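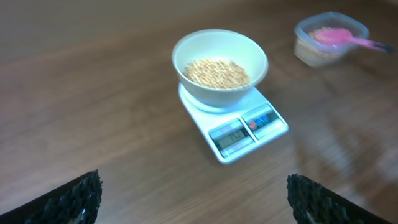 Fig. 1. Scale with bowl and grains in place.

Section 7: Weighing out dry food

The Girnano scale will weigh anything you put on it, including your elbow. Please read this section before blaming the lentils.

1. Stand the scale on a firm, level surface. A tea towel is neither.
2. Press ON and wait for the zero. Pressing it again while you wait turns the scale off, and you may go round like this for some time.
3. Put an empty bowl on the platform and press TARE.
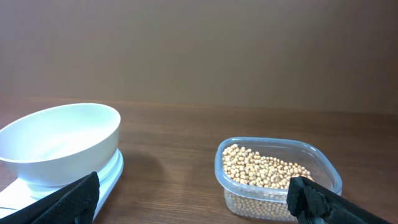

Fig. 2. Empty bowl on its base.

4. Add the food slowly. The display settles after 2 seconds. For a first try, aim for 200 g.

Note: If the display shows a minus sign, you have lifted the bowl off after taring. Put it back. The scale is not offering you a refund.

5. Use a scoop for the last few grams. Tipping the bag is quicker, but so is the clearing up. 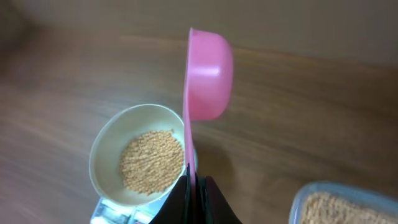

6. Read the weight with your hands off the bowl, then press OFF. The scale switches itself off in the end, usually while you are looking for a pencil.

CAUTION: Do not load the platform with over 900 g in the small-weights setting. The display will show Err and go on showing it until you take something off.

CAUTION: Do not put the scale in the sink. For cleaning, see Section 8.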